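Drelterard Screen Revivals Dataset

Summary

Drelterard is a tabular dataset of television series that returned as feature films, continuation seasons or live-action remakes. It records the original run, the announced revival, the production status and the degree to which the original cast and writing staff were involved. The dataset is intended for research on casting, release planning and audience response.

Contents

The main table holds 400 titles, of which 185 began as animated series. Each row describes one revival. A series revived more than once therefore appears in several rows, linked by a shared series key. There are 14 columns in the main table, and a second table lists cast members who returned to a role they had played before.

Announced projects that were later canceled are retained and marked as such. Television movies are included; theme park films, commercials and fan productions are excluded.
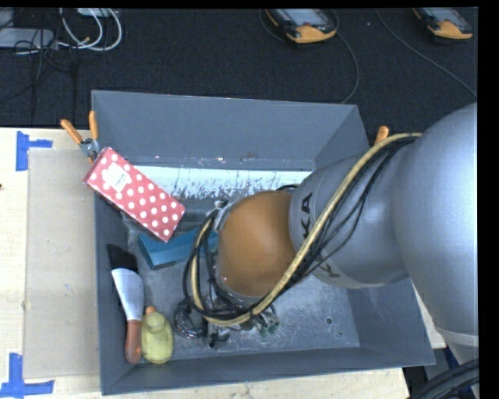 Robot arm with an orange wrist housing, reaching into a gray bin.

Sources and annotation

Titles were collected from trade announcements, broadcaster schedules and published credits. The Sander group prepared the first pass, and the Meireles group reviewed every entry against the credits. Where the two disagreed on the type of revival, the entry was returned for a second reading. Entries that remained in dispute carry the value "mixed" in the format column.

The tone column — comedy, drama, adventure or family — reflects the revival and may differ from the original series. Character names follow the English-language release.

Known limitations

Coverage is strongest for productions in English. Series from before the cable era are underrepresented, and voice credits for older animation are often incomplete. Budget figures are not provided. Release months are given as first announced and have not been updated for delays, so a title listed for December may have opened the following spring.

Versions

The current release replaces the Gillero preview, which used a different series key. Files from the two releases should not be merged without the conversion table supplied in the archive.

Use and citation

The dataset may be used for teaching and noncommercial research. Publications should cite it as "Drelterard Screen Revivals Dataset" with the release number. Corrections should include the series key and a copy of the relevant credit.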